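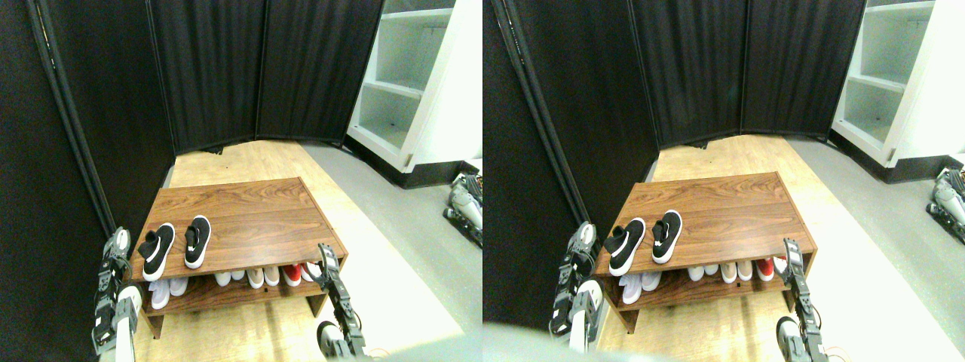
The left arm stalled at step 7 again. Thérèse Simard read the log: 1071 lines, 2 faults, both from the wrist encoder.

She had named the build Brodside, after the street where she bought the motors. The task was shoes. Pick up a sneaker from the bench, put it on the shelf below, repeat.

"Windetti sells one that folds shirts," her brother said from the doorway.

"Windetti has a factory."

She lowered the grip force, saved the file and set the counter to 2000 – the number of cycles she had promised herself by October. Then she pressed start.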